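Home | News | Research | Partners | Events | Contact

Havach Opens Hand-Guided Teaching Program for Office Robots

Oct 12, 2018

The Havach Institute has opened a program in which members of staff teach robots ordinary desk tasks by performing those tasks themselves with a hand-held gripper. The program is carried out jointly with Firton, which supplies the grippers, and will run until June.

Under the arrangement, a person holds the gripper and completes a short task at a normal working desk. The movements of the hand and the opening and closing of the fingers are recorded and later used to train a robot arm fitted with the same type of fingers. The institute has set a target of 800 demonstrations in the first phase, covering nine tasks. Each task is to be shown by several people, so that the training material includes different ways of reaching for and lifting the same object.

The first task on the list is the handling of a computer mouse. 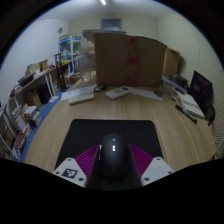
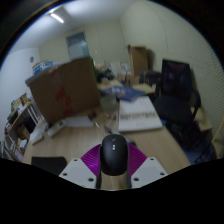
Does a person need programming skills to give a demonstration?

Staff are asked only to perform the task at a steady pace. A short introduction to the gripper is given beforehand, and all technical processing is done afterward by the research group.

Hafþór Laxdal, who directs the program, stated that desks in daily use had been chosen on purpose. "A robot that learns at a bare table will have difficulty in a real office," he said. "We have asked our colleagues to leave their desks as they are."

The institute previously taught its arms by remote control, with an operator guiding each joint from a separate station. According to the program's planning report, a session of that kind yielded some 33 usable demonstrations per day. Mohit Mathur, head of data quality, expects the hand-held method to raise that number, although he noted that recordings with abrupt movements will still be removed before training. Remote control will be kept for tasks that require two arms.

Results from the first phase will be shared with Starko, which intends to test the trained arms at its own offices. Departments wishing to offer a desk for recording may apply through the program office. Applications are reviewed in the order received, and priority is given to departments that have not yet taken part.

Shares: 9 | Comments: 0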